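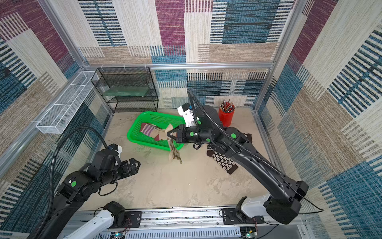
Unit 3: Safety rules for small two-arm cells
Instructor: Inês Baptista

Reading: the Brondetti cell guide, chapter on shared workspaces. Read it with a pencil. Much of it was written for big arms behind fences, and it shows.

What the rules ask for

Each cell needs a written risk assessment. Speed limits are set per arm. The stop button must be within reach of the operator.

Where I have doubts

"Per arm" is the weak spot. Two arms that each pass can still pinch a hand between them. The guide gives this one paragraph. Ask who tested it, and with what in the grippers.

Soft goods get waved through as low risk. A sock won't hurt anyone, fine. But cloth drags and catches, and people reach in to free it. Gianni Bianchini went through 400 stop logs from the Brokville lab and found 69 where someone had reached in before pressing stop. The assessment on file said "operator remains outside." It had been signed in January and not opened again.

Checklists are only as good as the last honest check. The Rudd form has 19 boxes, and I have seen it filled out in under a minute.

For next class

Pick one rule from the guide. Write down what it assumes the operator will do, then what you would do at 4 p.m. with a jammed gripper. One page. Bring the Clornach handout too.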